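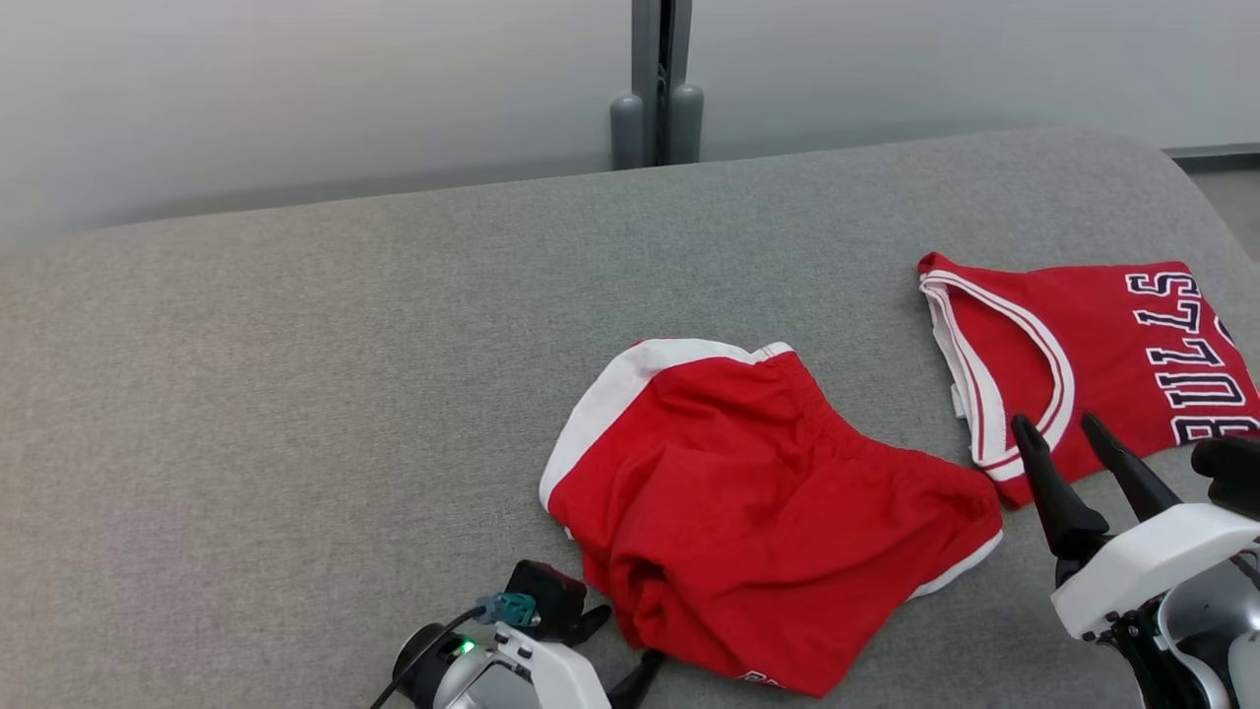

The red basketball kit on the grey seat.

I bought the Mureo upholstered bench last December, after far too long looking at it on the Justum website, and I've been meaning to write it up ever since. It lives in the room where I sort the washing, and that's mostly what it gets used for. Hardly anybody sits on it!

First, the fabric. It's a fine weave in a light, slightly flecked grey (the shop called the shade Isow, no idea why) and I was sure it would look grubby within weeks. So far so good. I've had damp towels on it, a pair of muddy socks I'd rather forget, and half a cup of tea that needed 2 goes with a cloth and a bit of washing-up liquid. The tea did leave a faint ring for a day or so, and then it went.

What I like best is the grip. Shiny sports stuff is a nightmare to fold on our kitchen table, it just slithers off the side the minute you turn round to find the other sleeve. On the woven top the kit stays where I drop it – shorts, jersey, the lot – and I can smooth out the creases without chasing anything about. The rounded edges are kind to clothes too, no corners for mesh to snag on.

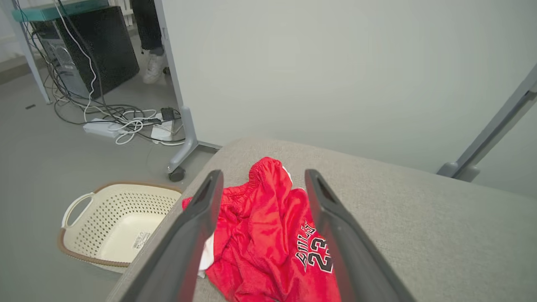 Giannakopoulos left a comment under my first post about this bench: mine has gone a bit saggy in the middle after three years, so turn the pad if yours comes off, and don't let anyone kneel on it.

Well, mine doesn't come off, so I can't turn anything, and I do kneel on it to reach the window. I'll report back. No sag yet that I can feel, but the padding was pretty firm to begin with and it's had less than a year of me.

A few moans, then. The price was 686, which made me wince, and delivery was on top of that. The fabric picks up fluff like mad after a load of towels, so I keep a lint roller handy. And it's a touch low for folding if you're tall. After a big wash I end up sitting on the floor next to the basket with everything piled up on the bench, which is comfy enough but probably not what the designer had in mind.

Would I buy it again? In a sale, yes. I'm giving it 4 out of 5, and the missing star is for the fluff.

Posted October 5, 2018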